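The last pot of the afternoon

At 3 o'clock the urn at Gralell goes on, and by the time it has boiled most of the chairs in the front room are taken. Gralell is a former bank on the main street of Nerislow, two storeys of red brick with the old night safe still set in the wall. For the past few years it has been a tea room, and on paper it loses money.

Forough Nouri bought the lease after the last café in town closed. She had been driving to the coast to get a decent cup of tea and was sick of the petrol bill. The bank had 154 square metres of floor on the ground level, far more than she wanted, and a strongroom with no key.

"I thought I'd use the front and shut the door on the rest," she says. "Then people kept asking if they could sit down the back."

Tea rooms were once ordinary in towns this size. Nerislow had four before the war, one attached to the picture theatre and another to the draper's. They sold scones, sandwiches and pots for two, and women who came in from the farms could sit in them all afternoon without being stared at. The pubs offered nothing of the kind. When the milk bars arrived the tea rooms thinned out, and the last of them became a shoe shop.

What Nouri has brought back is mainly the sitting. There is no table service after 2 and no limit on how long a pot can last. Refills of hot water are free. The house blend comes from Kiani, a small importer in the city, and is a plain black leaf that takes milk well. It arrives by the carton and she keeps it in the strongroom, now that a locksmith has been.

None of the crockery matches. Nouri started with a boxed set of white cups and lost half of it in the first winter. After that she took whatever was offered, and regulars began to favour one cup or another.

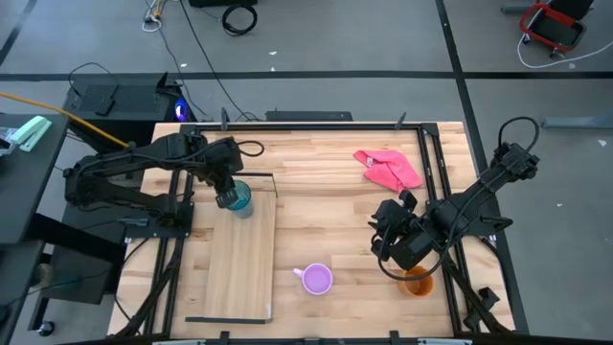 Who comes in

Niloufar Bahrami teaches piano across the road and has her tea at Gralell between pupils. She takes it black, in a mug, and marks theory papers while it cools. She says the room is the only place in town where she can be among people and not be expected to talk.

Others come for the talk. The Hurnura bus puts its passengers down outside at ten past three, and those waiting for a lift home tend to wait indoors. There is a chess game in the corner that has its own rules about interruptions. High school students take the window seats and share one pot between as many of them as they can get away with.

Nouri charges $4 for a pot and has not put the price up. A bad day brings in $171 and a good one $219, before wages and power. She covers the gap by doing the books for three local businesses from the upstairs office, which was the bank manager's and still has his hatstand.

Her accountant friends tell her to sell lunches. She tried soup for one July and hated it. The kitchen steamed up, the regulars couldn't find a seat, and she was washing pans until dark. The soup pot has since gone to the scout hall.

Washing up for tea is easier. Everything goes out on a tray and comes back on one, and she does the lot by hand at closing.
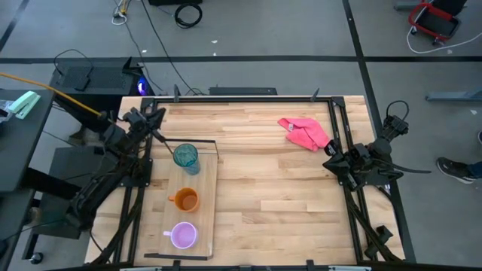 Two mugs and a taller cup on a wooden tray.

The lease has another term to run and Nouri intends to see it out. The roof over the back room needs work before next winter, and the landlord has agreed to pay for the iron if she finds someone to lay it. She has a quote on the counter, under the sugar bowl. Doors open at 10 and close at 5.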